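I keep one PC teardown cell running. One arm, one slatted bench, one old office desktop at a time lying on its side. I've been told for a while now that this thing basically looks after itself. A thread on what looking after it is like.

First, the pitch. Holmgren sold us the cell as "self-tuning." I asked what it tunes. The answer was a slide with a circle of arrows on it. I asked again in writing and got the same slide, larger.

What we have in practice: a gripper, a camera on the side of the gripper, a tray with a slot for each kind of part, and a person (me) with a hex key and a notebook.

The drive and the processor have never given me much grief. They go in the tray and stay there. Memory is where my afternoons go. A stick is thin, it's stiff, and the slot has opinions about the angle. 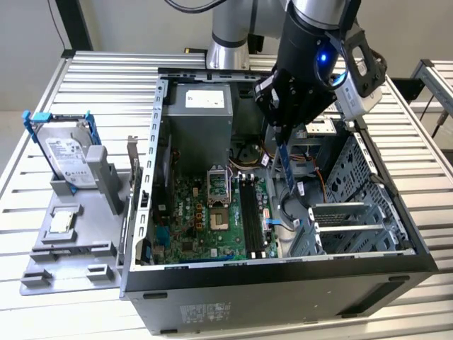

How often do you have to re-teach the memory position?

Every time the case model changes, and again after anybody has moved the tray. Between those I check it at the start of a shift and touch it up if it's off.

The vendor documentation says 80 cycles between checks. I don't know where 80 comes from. Linnea Eide went through our log with me and we couldn't find a single stretch where the number meant anything. Some weeks it held much longer. Once it lasted 5.

What does predict trouble, as far as I can tell: finger pads. They pick up a shine, and a shiny pad lets the stick pivot a little when it meets resistance. Then everyone blames the vision.

I blamed the vision too, for most of December last year. Recalibrated that camera over and over. Torbjørn Westerberg swapped the pads one evening while I was at lunch (night shift lunch, don't ask) and the fault went away. I'm still a bit sore about it.

So my routine now, for whoever inherits this. Pads first. Wipe them, look at them under a lamp, change them if they've gone smooth. Write down which finger.

Then the tray. Push on it. If it moves at all, stop and tighten it, and do the drive holder while you're down there. Re-teach only after that. Teaching a position against a loose tray is how you get to do it twice.

Then run one memory pickup slow, with your hand near the stop. I use 40 percent speed. Holmgren's tech says full speed is fine for the check. Holmgren's tech doesn't order our spare boards.

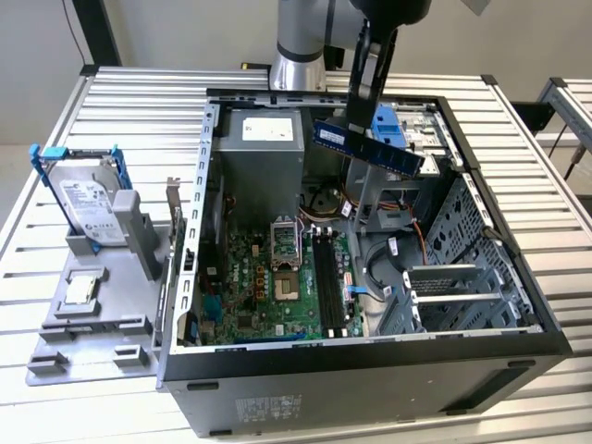

Memory stick in the gripper, over the drive bay side of the case.

On grip force: there's a setting called "adaptive." I've turned it off. With it on, the cell would squeeze harder whenever it felt a slip, and I don't love that idea around a circuit board. Fixed force, set by hand, written on tape on the cabinet.

Hedvig Öberg thinks I'm being unfair and that adaptive works if you let it learn for long enough. Maybe. She ran it on the Istard cell and her numbers look fine. Her cell also sees one case model all year, and I'd be calm too.

Somebody asked about Zundeo, the add-on that's supposed to predict wear. We had the trial. It sent 51 alerts. I checked every one and found around 5 I'd have acted on, and all of those I'd already seen with the lamp. We let the trial lapse on 11th October.

I'm not against any of it, by the way. The arm is good. It's been repeating the same moves for a long time with no complaint and the joints are still tight. My problem is with the word "self" in front of everything.

Cables get a mention too. Anything hanging near the arm, follow it with your hand from end to end and feel for flat spots. Do it with the power off – I shouldn't have to type that, and yet.

Next job is a proper clamp for the tray. Maj-Britt Brekke at Elwood has a drawing she says will fit our slats. I've heard "will fit" before. I'll post when it's bolted down.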